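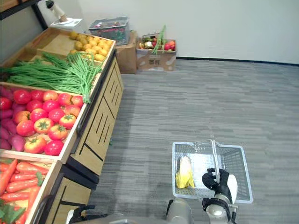 Produce bins, long beans over the tomatoes.

12/08/2024

Back in the test kitchen after the week off, and the fridge smelled fine, so a good start. Main job today was the trim stock again, the one for the Hanar menu. They want a vegetable base made only from what their own kitchen throws out (leek tops, carrot peel, mushroom stems, parsley stalks, the outside layers of the onions), and they want it to taste like something you'd pay for. Fair enough!

Batch 8 went on first thing. I roasted half the trim this time and left the other half raw, then everything into the big pot with cold water, a strip of kombu and the cheese rinds. Batch 7 was too sweet, all carrot, so I held the peel back to 300 g and made up the weight with leek tops. Simmered it 47 minutes with the lid off. I meant to stop at 45 but I was on the phone with the fish people and they do like to talk.

Result: much better. Brown, clear, a bit of smoke at the back. Still slightly bitter right at the end of the sip, and I think I know why, I let some of the onion skins catch on the tray. Next time oven down a notch and skins go in raw. Salt is right, leave the salt alone (note to self, in big letters, because I will be tempted).

Spent grain crackers, second go. Flour from the Gritberg mill, the coarse one, mixed with the dried grain from the brewery. Dough came together nicely but it tears when I roll it thin. Rested it an hour under a cloth and it still tore. Rolled it thick instead and got something you could tile a roof with. I'm going to try sifting the grain before it goes in, and maybe a spoonful more oil. The flavor is lovely though, toasty and almost like malted milk, and whoever ate the last ones off the cooling rack, please write down what you thought of them! There's a pencil on a string for exactly this.

Whey. We still have 2 tubs in the walk-in from the ricotta day and they need using by tomorrow. I poached some potatoes in it and they came out with a nice tang, skins a little tight. Haven't tried it in the bread yet. If anyone is in before me, go ahead, swap it straight for the water and cut the sugar.

The Mujić dehydrator is acting up again. The top trays dry and the bottom ones just sit there being warm. I moved the tomato skins up and shuffled the apple pulp down, which means the apple is nowhere near done and will have to stay in overnight. Please don't switch it off to charge your phone. I've cleaned the fan guard and it was disgusting, nearly solid with fluff, so that may have been part of it. The tomato skin powder is great, by the way, bright and sharp, and it goes on everything. I had it on my eggs.

Weighed the compost pail before it went out and put the figure on the chart by the door. Coffee grounds are most of it now. I've got an idea for a coffee ground cure for beets but that's for another day, the salt tub is down to the dregs.

To do: order salt. Sharpen the peelers. Batch 9 with the raw skins, same pot, same water. Ask Hanar if they can keep the mushroom stems separate from the rest, picking them out by hand takes me forever.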